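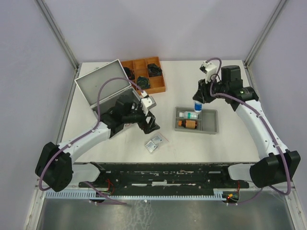

The open case and the divided tray, with the blue-capped bottle held upright above the tray.

The first months of the year have been given over to a subject that receives little attention in most households, namely the storage of small bottles. Readers who have followed these pages since January will recall that the bathroom cabinet at the Divville house was emptied at that time and that its contents were placed in a shoebox until a permanent arrangement could be made. The shoebox remained in service far longer than intended. This post sets out the arrangement that has replaced it.

The present system consists of two parts. The first is a grey metal case with a hinged lid, intended for items that travel or that must be kept closed away. The second is a grey plastic tray divided by low walls, intended for items in daily or weekly use. Both were obtained from Bunditz, the hardware and household supplier on the Vurnska road, where the staff were patient with a customer who wished to compare every tray on the shelf.

The tray deserves the fuller account. Its walls are low, and this was the principal objection raised when it was first brought home. Bottles cannot be stood upright in it with any confidence, for a small bottle leans on a low wall and then falls over it. The answer was to lay them down. A bottle on its side occupies its compartment properly, does not roll into its neighbor, and presents its label to the person looking for it. The white bottle with the green-and-white label and the amber-brown one with the orange label are stored in this manner, one below the other, and the two can be told apart at a glance.

Laying bottles down does place a certain burden on the caps. Each cap should be checked for tightness before the bottle is put away, and any bottle with a cracked or doubtful cap should be moved to a smaller upright container. Droppers should not be laid down under any circumstances. One was, in February, and the drawer liner had to be replaced.

Labels should face up. It was formerly the practice in this household to write the contents on the cap in marker, and that practice has been discontinued. Caps are easily exchanged between bottles of the same size, and a marked cap on the wrong bottle is worse than no mark at all. The original label is now retained in every case. Where it has begun to peel, a strip of clear tape is applied over the full width.

Cap color has nevertheless proved useful as a secondary guide. The blue cap and the black cap are never placed in adjoining compartments in the evening, when the hall light is poor and both look dark - a small precaution, but one that has been kept.

The metal case is the simpler of the two. The lid stands up by itself when opened, leaving both hands free for packing. The interior is grey and plain. Nothing is stored loose in it; each bottle is wrapped in a square of flannel, and the heavier ones are placed nearest the hinge. The case weighs more than would be ideal for a long journey on foot, although this has not yet been a difficulty. It has been to the coast twice and to Dela Peña once.

A question was received from Peter Kadlec, a regular correspondent of this blog, as to whether the tray might be kept inside the case and the two used as a single unit. The suggestion was considered carefully. The tray is better left on the open surface, where it is reached several times a day, and the case is better left ready to be filled. Mr. Kadlec keeps his own bottles in a bread tin and reports no complaints.

The following routine has been adopted and is recorded for reference. On the first weekend of the month, the tray is emptied and wiped with a damp cloth. Dates are read on all labels. Anything expired is set aside for return to the pharmacy, which accepts it at the counter on weekdays. The remaining bottles are returned to their usual compartments, and the case is opened and aired for an hour.

There are matters still to be settled. The bandages have no proper place and are presently in the kitchen. A second tray of the same pattern has been requested from Bunditz, with delivery expected after 19th April, and it is proposed to use it for the sewing oils and the smaller bottles of glue. Measurements of the shelf on which it is to stand will be taken again beforehand, as the first set was written on an envelope that has been mislaid.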